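Brindanham Robotics Club
Pre-session safety checklist, simulation and bench arm
Checked by: Prys Morgan
Date: 28th August

Hello all, and thank you for being patient while I worked my way through this. My comments are longer than the boxes on the old form allowed, so I've typed them up instead.

1. Emergency stop on the bench arm - PASS
Pressed it from both sides of the table. The one nearest the window is a little stiff, but it does the job. Please keep backpacks off the floor there!

2. Power strips and cables - PASS WITH COMMENT
The long orange lead to the Drernex controller had crept across the walkway again. I've taped it down for now and would love a proper cable cover by September.

3. Gripper fingers on the bench arm - PASS
Screws snug, no cracks. The spare pair is in the drawer marked Sayce.

4. Speed limit in the control file - FIXED
Somebody had left it at 300 from the last practice run. It's back to 183, and that is where it stays while students are learning (I know, I know, it feels slow).

5. Safety glasses - PASS
We have 16 good pairs. I threw out 2 that were badly scratched.

6. Door task in the simulator, Briven team - PASS WITH COMMENT 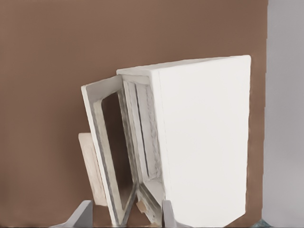
The Briven team has worked very hard on their cabinet task, and I'd like them to look over their approach path before anyone copies it to the bench arm. With the door standing partly open and both fingers down by its lower end, I want to see a clear margin written into the plan, for the door frame as well as the side of the cabinet. Please also turn on the collision warnings and save the log with your names on it.

7. Sign-off before moving to hardware - OPEN
Waiting on item 6. Bring me the log and we'll go through it together, no rush at all.

8. First aid kit - PASS
Restocked with bandages. The burn gel is good for another year.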